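Grurkby Home Help Desk
Ticket 700-43: Pattern edges lifting and seams not lining up on wallpapered display nook
Category: Wall coverings / Adhesive
Status: Open - waiting on customer
Opened by: Csenge Lengyel
Assigned to: Rogério Honorato

Csenge Lengyel wrote:
Hi! First, I love this paper. It's the beige Gilani damask with the brown motifs in stripes, and it makes a plain little nook look like a tiny parlor. I put it up with Flustolex paste on three sides, back wall first, then the two side walls. Two problems. The seam in the left back corner has opened up along its lower half, and the stripe on the right side wall drifts away from the corner as it goes down. The back wall is perfect and I'm so happy with it. Can I fix the rest without pulling it all off?

Rogério Honorato wrote:
Hi Csenge, great project! A few questions. Did you wrap the paper around the corners in one piece or cut it there? Did you size the panels first? And how long did the paste rest on the paper before you hung it?

Csenge Lengyel wrote:
Cut exactly at the corner, both sides. No sizing, I didn't know that was a thing. I pasted and hung right away because I was too excited to wait.

Rogério Honorato wrote:
That explains most of it, and the good news is it's fixable. Paper that goes up straight after pasting keeps relaxing on the wall, then pulls back as it dries, and a seam sitting right in the corner has nothing to hold on to. For the left side:

1. Dampen the lifted edge with a barely wet sponge and leave it for 2 minutes.
2. Work fresh paste behind it with a small artist's brush.
3. Press from the middle of the strip toward the corner with a dry cloth. No hard roller, it'll polish the print.
4. Wipe the extra off right away and leave it overnight.

The right side sounds like a plumb problem. Can you hang a weighted string next to the stripe and tell me which one is off, the stripe or the corner?

Csenge Lengyel wrote:
Left seam is DOWN and staying down! I can't find it unless I go looking with a flashlight. The string says the corner is straight and my strip leans. So that one's on me.

Viktória Bodnár (Grurkby, pattern matching) joined the ticket:
Jumping in because I adore this print. For the right wall I'd replace the strip. Mark a plumb line first, let the new piece wrap onto the back wall by the width of a pencil, and trim with a new blade. Do you have any left on the roll? And what's going on the bottom surface?

Csenge Lengyel added an attachment, 19 July 2026:

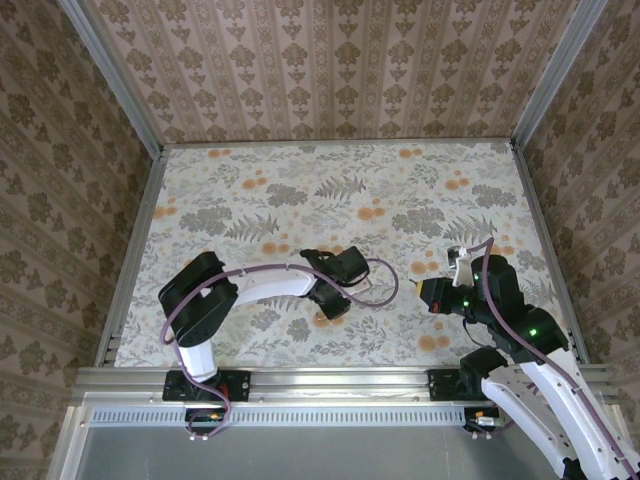
The tabletop covering is from Tenditley, and it went down beautifully, no bubbles at all. I worried that two busy patterns would fight, but the gray ferns and those little orange blossoms are pale enough that the brown damask still gets to be the star. I have one full strip left on the roll, plus offcuts. Should I buy more before I touch the right wall?

Rogério Honorato wrote:
One strip will do if the repeat starts where you need it. Hold it up dry before you cut anything, and send me the batch number off the label in case we have to match it. Leaving this open until I hear back.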